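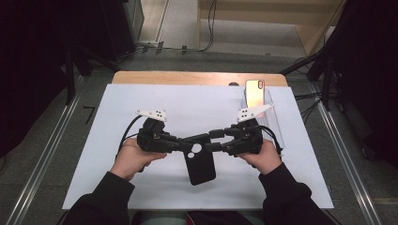 Why Does a Phone Need a Coat?

A phone is a very expensive thing that people carry around in their hands, near hard floors, all day long. If you were designing a way to break phones, you would have trouble coming up with anything better.

So we put them in cases. You have probably seen hundreds and thought about none of them. Fair enough. A phone case is built to be ignored, right up until the moment somebody drops it down the stairs at Grandma's.

What is a case made of?

Plenty of cases are made of soft, bendy stuff, such as silicone or a rubbery plastic with the long name of thermoplastic polyurethane. You can call it TPU. Everyone does, including the people who can spell it.

Other cases are hard plastic. They keep their shape and are good at stopping scratches, but they don't squash much. Some cases are soft on the inside and hard on the outside, like a lolly made by someone who got the instructions backwards. Then there are leather ones, wooden ones and ones shaped like an avocado, which will not fit in your pocket and never pretended they would.

What happens when you drop a phone?

Gravity pulls the phone down and it speeds up the whole way. Then it meets the floor and has to stop. The floor, as a rule, does not get out of the way.

All the energy of the moving phone has to go somewhere. If the phone stops very suddenly, the push on it is enormous and the glass may crack. If it stops a tiny bit more slowly, the push is smaller. A soft case squashes when it lands, so the stopping takes longer. We are talking about a fraction of a second, much less than a blink, but glass is fussy and notices the difference.

It's the same reason you would sooner jump off the monkey bars onto bark chips than onto concrete. Your knees worked this out long before you did any science.

Corners get the worst of it. When a phone lands flat on its back, the push is spread over a wide area. When it lands on a corner, the whole lot goes through one little spot. Have a feel around the corners of a soft case and you may find they are thicker than the rest. Some have small pockets of air in them as well.

What's the lip for?

Run your finger around the front edge of a case that's on a phone (ask first, especially if the phone belongs to a teenager). On many cases the edge stands up a little higher than the screen. This is the lip. When the phone is lying face down on a table, the lip touches the table and the glass doesn't. It is a very small fence.

There's often another little fence around the camera, doing the same job at the back.

Why all the holes?

A case with no holes would protect a phone beautifully. You could not take a photo, charge it or hear a word out of it, but it would be very safe.

The easiest holes to spot are the ones for the cameras. Some cases have one big window for all the camera lenses together. Others have separate round holes, and they don't have to be the same size, as the parts behind them might not be either. Along the bottom you will usually find a gap for the charging plug and some small ones so sound can get in and out. The buttons on the side might get holes too, or they might get bumps that you press through.

Every hole has to be in exactly the right place. Shift the camera hole a few millimetres and all your holiday photos will have a dark smudge in one corner, like a thumb that came along on the trip.

That's why a case made for one phone usually won't suit another, even when the two look the same size. You can sometimes tell before you even try. Stand the phone up with its back towards you, hold the empty case next to it with its back towards you as well, and compare the cameras with the holes. Same side? Same number? Same sort of spacing? If the phone has its cameras in a column and the case has its holes in a row, put the case back on the shelf and walk away with dignity.

How does it stay on?

Mostly by hugging. The opening at the front of a case is slightly smaller than the phone, so the edges have to bend out of the way to let the phone in. Then they spring back and hold on. There's no glue and no screws, just a piece of plastic that would like to return to its normal shape and can't, because there's a phone in it.

To put one on, slide in the camera end first, check the lenses line up with their holes, then press the other corners in. To get it off, start at a corner and peel. Pulling from the middle of a long side is how people end up launching a phone across the kitchen, and that rather spoils the point of having a case.

Why do clear ones go yellow?

Sunlight, heat and the oil from your fingers slowly change the plastic in many clear cases. The colour comes from changes in the plastic itself, so scrubbing won't bring it back. Black cases grow old too, but they keep quiet about it.

Dirt is another matter. Take the case off and look inside. You may find fluff, sand, crumbs and possibly some glitter from a birthday you don't remember. A soft cloth with warm water and a bit of dish soap will clean most plastic cases. Let the case dry all the way through before the phone goes back in, and keep leather ones away from the sink.

Try it yourself

You don't need a phone for this, and please don't use one. You will need a plain biscuit, some bubble wrap, sticky tape and a tray to catch the results.

Hold a bare biscuit at the height of your knee and drop it onto the tray. Now wrap a second biscuit in bubble wrap, tape it shut and drop it from the same height. Which came off better? Try again with extra wrap on the edges only, or on one side only, and write down what you find.

Broken biscuits may be eaten by the scientist. Take the tape off first.

Written by Pádraig Mac Mathúna
Last updated 2018-08-03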